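Brick sort, notebook, September

Started 9:20. Sorting the toy bricks out of the mixed tub that came back from Ustivstead. Burgi Marti wants them by color before the Grernville set gets repacked, so that is the only rule for now. Size and stud count can wait.

Using the smoky plastic trays, the ones with the little fittings at the right-hand ends. Set them one in front of another on the white table, long side left to right. Zdislava Slanina had them end to end last time and the near one kept getting knocked.

Colors, far tray to near tray:
green
lime
purple
red

Problem 1. Lime and green. Through the tinted plastic a lime brick goes dark and looks like a dull green one. I put 2 in the wrong tray and only caught it when I lifted them out. Check against the bare table, never through the wall of the tray.

Problem 2. Purple bricks with orange-tan on them. Dušan Hrubý says purple, go by the studs. Soudabeh Shojaei would put them in a bag of their own. Left with purple until she is back from Havlíček.

Red is short. The packing list says 56 for the full set and we are nowhere near. Hòa Hứa thinks the rest are in box 2305 with the Gemness leftovers. Have not opened it.

Greens come out of the tub in every size, and the long ones don't sit flat once there are a few smaller pieces under them. Laid those on the table to the right of the trays and worked in from there, small pieces first. Slower than I wanted but fewer mistakes.

Both: trays on the table with the bricks going in by color.
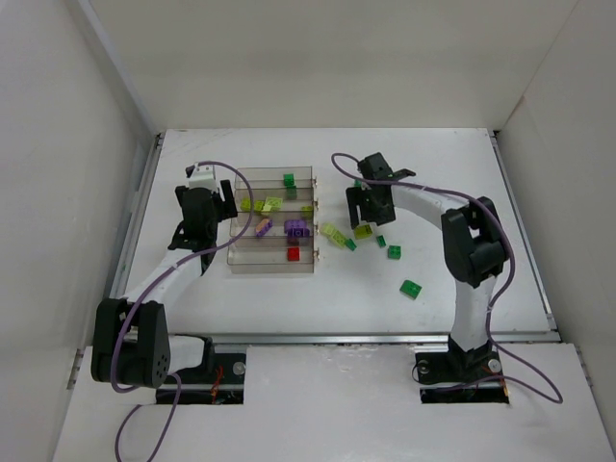
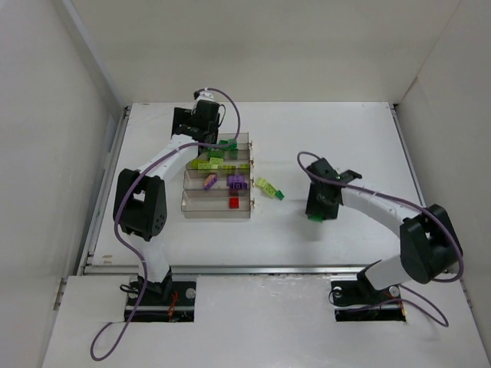 To do

Open 2305 and look for red.
Ask Burgi whether lime can share a bag with green for shipping. If it can, Problem 1 goes away.
Order bags, pack of 200, the clear kind. The frosted ones have the same trouble as the trays.
Wipe the trays before the next batch, they pick up lint from the tub.
Soudabeh to decide on the two-color purples.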